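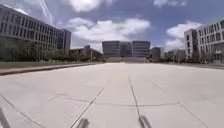
Raising a first round: angel with contacts, or a small fund?
Print | E-mail
Reading time: 4 min
Last updated: April

fusard_founder
So excited to write this! We have two offers for Fusard (scheduling software for dental labs, 25 paying customers). One is an angel who ran a lab chain and wants to put in 140 thousand. The other is Devent, a small fund, offering 200 but with a board seat and a veto on new shares. Which would you take?

Borislav Yordanov
Congrats, two offers is a great spot to be in! I'd go with the angel. When we started Curanell our first backer opened more doors in one month than our sales deck did all year, and I still call her before big meetings.

uyen_h
Going to disagree with Borislav a bit :) Contacts run dry. A fund can usually follow on in the next round, and a lot of angels can't. I'd push back on the veto and keep talking to Devent.

Borislav Yordanov
Fair, but have you ever tried to get a veto out of a term sheet? We spent about 4 weeks on one clause and the lawyers loved every minute of it.

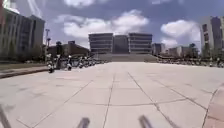
The plaza and office buildings

uyen_h
Yes, at Vũ! We got it narrowed so it only covered share classes ranking above theirs. Took two calls. Ask them what they're afraid of and write the clause around that.

Uyên Hầu (same person, signing properly this time)

fusard_founder
Love this, thank you both. Could I ask the angel to come in next to Devent, on the same terms?

Borislav Yordanov
Ask! Worst case he says no. But sort out who leads before anyone pays for a lawyer.

uyen_h
Okay, on that one we agree. Please come back and post what they say!

Print | E-mail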